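4. Wiring up and trying out the hand grippers

By now you should have both grippers bolted together and the control box screwed shut. If you skipped the bit about strain relief in part 3, go back and do it, I'll wait. I lost a whole evening to one loose plug and I was not good company afterwards.

4.1 Lay each cable out straight and check it for kinks. Mine came from Zeltholm and arrived wound tighter than a spring, so I left them hanging overnight.

4.2 Plug the left gripper into port 1 and the right into port 2. The sockets are identical (my fault, sorry!), so put a dab of paint on one of them.

4.3 Switch on and wait for the Trellby software to find both. Squeeze each handle slowly, all the way, 4 times. The reading should climb smoothly to 2,000 and drop back again.

CAUTION: Keep your other hand away from the jaws while you do this. They nip.

4.4 Put a small, light tub in the middle of the table, take a gripper in each hand and bring them in from either side. Keep a loop of slack at each wrist — if the cable pulls tight when you turn your hand, you've clipped it too short.
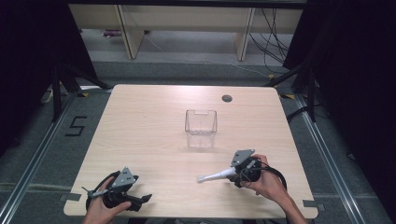

4.5 Now press record and have a go at nudging the tub along. Go gently, and don't worry if it feels like eating peas with oven gloves, Gwenllian Morris took to it straight away and I still haven't forgiven her.

NOTE: If one side drops out, swap the two plugs over. If the fault moves to the other side it's the gripper or its cable, and if it stays put it's the port.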